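Cáceres for a long weekend – worth basing ourselves there?
Trip Planning > Spain > Extremadura

moorhen_jo
Hello all! Four of us are going to Extremadura in June and I'm trying to settle on a base. I keep coming back to Cáceres – the old town looks wonderful, all those towers – but my sister thinks we'd see more if we moved on every night. We'll have a hire car. Any thoughts?

Chepkoech Lukumay
Stay put, stay put! I had five nights there and could have done another five. Walk up through the Arco de la Estrella after supper, when the day trippers have gone and the storks are settling on the towers (bring binoculars if you have them). Trujillo is an easy drive, and so is Monfragüe for the vultures.

Sketness
Disagree a bit. It's lovely, but the old town is small and you can walk it in a morning. I'd do two nights there, then one in Guadalupe. The road through the hills is half the fun, and the monastery is much nicer once the coaches have left.

moorhen_jo
Ooh, Guadalupe wasn't even on my list. Is June too hot for walking?

Livum
Hot, yes. We had 30 degrees before lunch and it kept climbing. Start early, long lunch, out again after six. Mérida has very little shade in the theatre, so go when it opens.

Chepkoech Lukumay
A morning, Sketness?! You can't have gone into a single courtyard! The museum with the old Moorish cistern underneath took me an hour on its own – I went back on the Friday for another look.

Sketness
Fair, I missed the cistern. Still say Guadalupe.

Livum
One tip for either plan: eat the Torta del Casar at room temperature, top sliced off, with a spoon. Around 18 euros for a whole one when we bought ours, and it fed four.

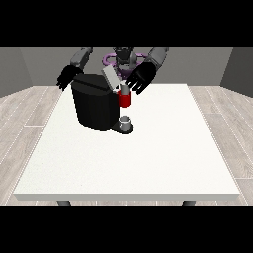 Reply 9

moorhen_jo
Sold on the cheese! I think we'll do three nights in Cáceres and one in Guadalupe, so you've both won. Now to tell my sister.

Hevent
Good plan. Book Guadalupe soon if you want a room on the square, and fill up with petrol before you leave Trujillo.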